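Wie kommt eigentlich die Musik in den Kopfhörer?

Hallo, ihr Ohrenspitzer! Bei Starito, unserer Kinderseite zum Nachfragen, kam im Februar so viel Post zu einem einzigen Thema an, dass ich mich endlich hingesetzt und alles aufgeschrieben habe. Es geht um Kopfhörer. Ich selbst habe übrigens viel zu viele davon (mein ältester hat Polster, die bröseln wie Kekse), und trotzdem musste ich bei manchen Fragen erst mal nachlesen!

Fangen wir beim Ton an. Ton ist Luft, die wackelt. Wenn ihr eine Hand an den Hals legt und laut „Mmmmh“ macht, spürt ihr das Wackeln sogar. In einem Kopfhörer muss also irgendetwas die Luft zum Wackeln bringen, und dieses Etwas heißt Membran. Das ist ein ganz dünnes, rundes Häutchen. An vielen Membranen klebt eine winzige Spule aus Draht, und gleich daneben sitzt ein Magnet. Kommt Strom durch den Draht, wird die Spule selbst ein bisschen magnetisch und wird vom Magneten angezogen oder weggedrückt, hin und her, viele Male in der Sekunde. Die Membran macht mit, die Luft macht mit, und euer Trommelfell auch. Fertig ist das Lied!

Jetzt zum Bügel. Der hält die beiden Ohrmuscheln zusammen und drückt sie sanft an den Kopf. Manche Bügel sind dünn und leicht, andere dick gepolstert, und bei Kopfhörern für Kinder gibt es sogar welche mit Katzenohren obendrauf. 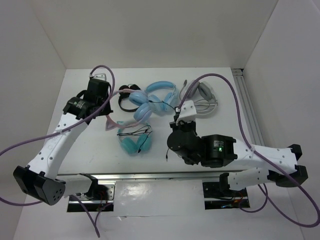
Ob rosa, schwarz oder himmelblau, für den Klang ist die Farbe völlig egal. Was ihr aber hört, ist der Unterschied beim Polster: Liegt es rund ums Ohr schön dicht an, kommt weniger Lärm von draußen herein, und ihr müsst die Musik gar nicht so laut stellen. Sitzt es schief, klingen vor allem die tiefen Töne ganz dünn. Probiert das mal aus und hebt eine Muschel ein kleines Stück an!

Und wozu das Stäbchen, das an manchen Kopfhörern vorne absteht? Das ist ein Mikrofon. So ein Kopfhörer mit Mikrofon heißt Headset. Im Mikrofon läuft alles andersherum: Eure Stimme bringt etwas Dünnes zum Wackeln, und daraus wird Strom.

Fragt mich jetzt bloß nicht, wie man Kabel ohne Knoten aufbewahrt. Ich wickle meins locker zu einer Schlaufe und binde es zusammen, das klappt meistens. Ganz eng knicken solltet ihr es nicht, denn innen sind feine Drähte, und die können brechen. Dann knackt es plötzlich, oder eine Seite bleibt stumm.

Noch etwas Wichtiges: Ohren brauchen Pausen. Ich lege meinen Kopfhörer zwischendurch für etwa 10 Minuten weg. Wenn es danach im Ohr pfeift oder sich alles wie in Watte anhört, war es zu laut, und dann sagt bitte einem Erwachsenen Bescheid.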